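4.2 Configuring and maintaining the two-arm cell

The kitchen-tidying tasks all run in one cell with two arms that face each other's work areas across a shared tabletop. The cell exists twice: as hardware in the Plitivach lab, and as a simulated copy built in the Drevel simulator. We set up the simulated copy first and use it for every change to joint limits, hand mounts or object placement before the change goes to the hardware. This section covers how the simulated cell is configured and what we do to keep it usable over long runs.

The two arms do not match, and we treat them as separate devices all the way down the stack. Each has its own description file, its own controller and its own log. Early on we tried a single shared controller with a switch for the hand type, but a wrong default in one place would send finger commands meant for one side to the other, and the error was hard to trace. Splitting them made the code longer and the faults easier to find.

Each arm starts from a stored rest pose. For the arm with the fingered hand, the rest pose keeps the fingers together and pointing away from the wrist, which leaves the smallest outline for the collision checker to handle. The other arm's pose is set per task. When the first object of interest is close to the far side of the table, we let that arm begin near it — this saves travel time and keeps the planner from picking a long path through the middle.

Objects are loaded from a scene file that lists a model, a position and a friction value for each. Larger items such as bowls, boards and stands are placed first and allowed to settle for 18 simulation steps. Smaller items go on after that. If both groups are loaded together, items resting on a board can sink slightly into it and then jump when contact is resolved. We saw this most often with long, tapered shapes, which also tend to roll. A higher friction value on the board took care of most of it.

Collision shapes needed more work than we expected. Baskets with thin metal legs were the worst case. A simple convex hull closes the space between the legs, so the planner believes it cannot reach past them. We broke each stand into 11 convex pieces by hand. The rendered mesh was left alone, so the camera images did not change.

Maintenance of the simulated cell is light but regular. After every 2,000 episodes we restart the simulator process, reload both description files from disk and move each arm through its full joint range with no objects on the table. The joint readings are compared with a stored reference sweep, and any joint that differs by more than the set tolerance is flagged. In September this check caught a wrist offset on the fingered arm that had been edited during a test and never put back. The 15 episodes recorded after the edit were deleted and run again.

Camera settings are stored with the scene file and are locked once a task has been approved. The rendered view is wide and short, and we pad it with black at the top and bottom to get the square input the Owino policy network expects. The padding is applied before logging, so the stored images match what the network receives. The scene files used for the results in this paper were frozen on 4/10/25.

Figure 4. Simulated two-arm cell with a cutting board, a bowl and a two-tier basket stand on the table.

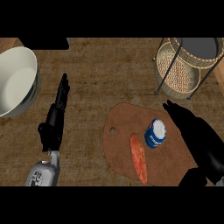 Changes made to the frozen files after that date are kept in a separate branch and were not used in training or testing. The branch holds a revised mount for the fingered hand and a second set of friction values, both of which are waiting for a comparison against the hardware cell.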